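Gesdale Clothing Repair Register
Data card, version 2

Summary
The register brings together written records of clothing brought in for mending at the Gesdale and Szénási repair rooms. It holds 3,613 records in English. Each record covers one garment and gives its type, main fabric, the fault reported, the work carried out and the time spent at the bench.
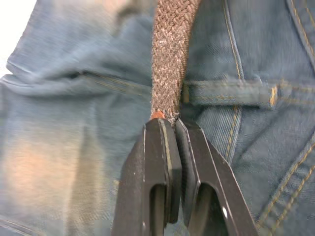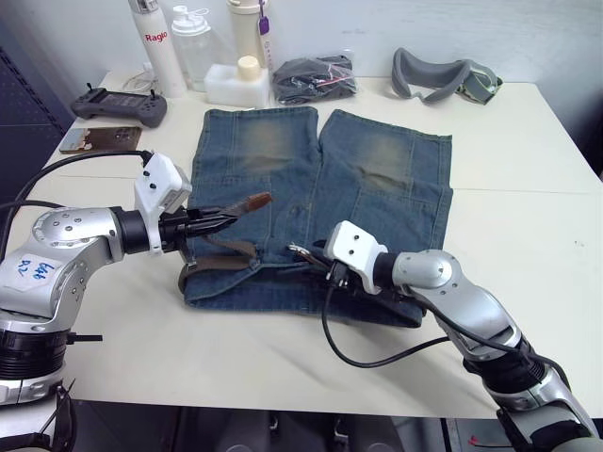
Fabric group DEN: blue denim with stitched seams. First picture also shows a braided brown belt (accessory code BLT).

Maintained by
Gredard Textile Records. The data lead is Saimi Rissanen. Fabric coding was carried out by Raghda Karam and Nizar Akl, and the text was edited by Elsa Ikonen.

Files
register.csv: the records, one per line
codes.csv: fabric, garment, fault and accessory codes
notes.txt: longer bench notes, joined to the register by record_id
changes.txt: corrections made after the first version

Fields
record_id: number given at the desk, never reused
room: GES or SZE
garment: code for the type of garment
fabric: three-letter code; blends are entered under the larger part
fault: up to 15 codes, parted by semicolons
work: free text, as written at the bench
minutes: bench time in whole minutes, without washing or pressing
returned: yes, no, or blank where the slip was not completed

How the records were made
Paper slips were filled in at the desk and copied into Erka, the register's own entry form. Samer Salameh checked 2,000 of the copied records against the slips. Where the two differed, the slip was followed. Spelling in the work field has been left alone, and the same repair may therefore appear as "darn", "darned in" or "darning".

Fabric codes were given by hand and by eye. No fibre tests were made. Cotton and linen are the pair most often confused, and users who need a firm line between them should treat both as one group.

Known gaps
Slips from the Szénási room for October were kept in a separate book and give no bench time. The minutes field is blank for these records and should not be read as zero.
Leather goods are listed only where they came in with a garment.
Children's clothing has no code of its own.
A garment brought in twice has two records, which are not linked.

Personal details
Names, addresses and telephone numbers were not copied from the slips. Remarks in notes.txt that could point to an owner have been replaced with [removed].

Suitable uses
The register may be used to study common faults by fabric, to plan bench time and to prepare teaching material on mending. It should not be used to compare makers or shops, as labels were not recorded.

Corrections
Please send the record_id, the field and the proposed wording to the data lead. Accepted corrections are entered in changes.txt.

Last revised: 13 Nov 2020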